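Home | About Joly | Current studies | Publications | Clinics | Contact

Print this page | E-mail this page

Call for participants: meal timing and weight maintenance (Stastell study)

The Joly nutrition research unit is recruiting adults for a study of meal timing and weight maintenance. The study compares two daily eating schedules in people who have already lost weight and have stopped actively trying to lose more. It does not test a weight loss program, and participants should not expect to lose weight by taking part.

Background

Most published work on meal timing deals with the period in which weight is being lost. Less is known about the months afterward, when energy intake rises again and appetite often rises with it. An earlier phase of Stastell used food diaries and questionnaires from 1124 adults in the Diltard region. Respondents who ate most of their daily energy before mid-afternoon reported less evening hunger than those who ate most of it after. Because the data were self-reported and the respondents chose their own schedules, no conclusion about cause could be drawn. The current phase assigns the schedule at random and measures intake and body weight directly.

Who can take part

You may be eligible if you:
- are between 25 and 65 years old
- have lost at least 7 per cent of your body weight in the past year by changes in diet, exercise or both
- have held a stable weight for the past 2 months
- can travel to the Flelska centre for all scheduled visits
- are able to read and complete a food diary in English

You are not eligible if you:
- have diabetes treated with insulin or with any medication that can cause low blood glucose
- are pregnant, breastfeeding or planning a pregnancy during the study period
- have had bariatric surgery
- take prescription medication for weight loss
- have a current or past eating disorder
- work night shifts or rotating shifts

If you are unsure whether a medication excludes you, list it on the screening form and the study nurse will check it. Do not stop or change any medication in order to qualify.

What is involved

Participants are assigned at random to one of two schedules. On the early schedule, breakfast is the largest meal and the last food of the day is eaten by 6:30 p.m. On the late schedule, dinner is the largest meal and the last food is eaten by 9:30 p.m. Total energy intake is set individually at the first visit and is the same whichever schedule you are given. You cannot choose your schedule or switch during the study.

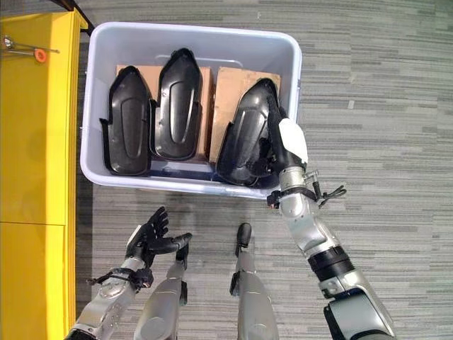 Chenxi Xue wrote after the earlier phase that the diary was the hardest part: "I expected to mind the questions about hunger, but it was weighing the rice every evening that wore me down. By the second week I had a bowl with its weight written on the bottom and it took a minute. I would tell anyone signing up to do that on the first day." The weighing instructions have since been revised, and tare weights for up to six household dishes can now be recorded at the first visit.

The study runs for 12 weeks. Visits are as follows.

Visit 1 (week 0): consent, height, weight, waist measurement, fasting blood sample, resting energy expenditure by indirect calorimetry. Allow three hours.

Visit 2 (week 4): weight, diary review with a dietitian. Allow 45 minutes.

Visit 3 (week 8): weight, diary review, appetite questionnaire before and after a test breakfast. Allow two and a half hours.

Visit 4 (week 12): all measurements from visit 1 repeated. Allow three hours.

Visits 1 and 4 begin at 7:30 a.m. and require a 10-hour fast. Water is permitted. Do not drink coffee or tea, chew gum or exercise on the morning of a fasting visit. A light meal is provided afterward.

Between visits you will weigh and record all food and drink for four days in every two-week period. A kitchen scale is supplied and must be returned at visit 4. You will also wear an activity monitor on the wrist during the first and last weeks.

Supplied foods

Breakfast cereal, bread and a selection of frozen dinners are supplied to cover part of the diet. All other food is bought by the participant. Vegetarian, halal and gluten-free versions are available. Severe nut allergy cannot be accommodated in this phase, as the test breakfast is prepared in a shared kitchen.

Risks and discomforts

Blood sampling may cause bruising or brief light-headedness. Some people find the calorimetry hood confining; the measurement takes 25 minutes and can be stopped at any time. Changing meal times may affect sleep or bowel habits in the first weeks. Small changes in weight are possible in either group. Any participant whose weight rises by more than 4 per cent from baseline will be offered an additional appointment with the dietitian and may withdraw without losing payment for visits already completed.

Payment

Participants receive $50 for each completed visit. Parking at the Flelska centre is free for study visits, and transit fares are reimbursed on presentation of a receipt. Individual results from visits 1 and 4, including resting energy expenditure, are mailed to participants after the final visit on request. Group assignment is not considered in calculating payment.

Privacy

Samples and diaries are labelled with a study number only. The list linking names to numbers is stored separately and destroyed once analysis is complete. Taking part is voluntary and has no effect on any care you receive at the centre.

How to apply

Screening forms are available at the Flelska reception desk or by telephone request between 9 a.m. and 4 p.m. Ask for Khanyisile Van der Merwe, study coordinator. Screening takes 15 minutes and can be done by phone. Please have your current weight, your highest weight in the past year and a list of medications at hand.

Recruitment closes at the end of February or when all places are filled. Applicants who meet the criteria after places are filled will be put on a waiting list and contacted if a participant withdraws before visit 1.

Print this page | E-mail this page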